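3.2 Repair and reuse of office computers

Most of the households we surveyed got their first computer second-hand, usually from an employer that was replacing its stock.

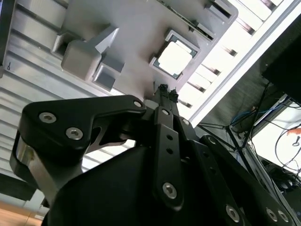 Figure 4. A square processor chip seated in a recessed socket.

Issa and Jaber treat this trade as a form of informal lending, since payment is often spread over several months. Our interviews support that view only in part. Of the 43 households that bought from a workplace, most paid the full price at the time of sale. Those who paid in parts nearly always knew the seller through family.

Age mattered less to buyers than we had expected. They asked first whether the machine would run the software their children needed for school, and then who would mend it. Tarawneh reports the same order of questions in his study of market stalls, although his sample was taken in December, when school purchases are low.

Faults were seldom traced to the processor. Power supplies, fans and storage drives made up the bulk of the repairs in the shop ledgers, which hold 3018 entries. Two of the ledgers give no prices and were left out of the cost figures in Section 4.

Sellers rarely offered a written guarantee. Where one existed it covered parts but not labour, and few buyers could say when it ended. Kälin suggests that trust in a named repairer takes the place of a guarantee. We return to this point in Section 5.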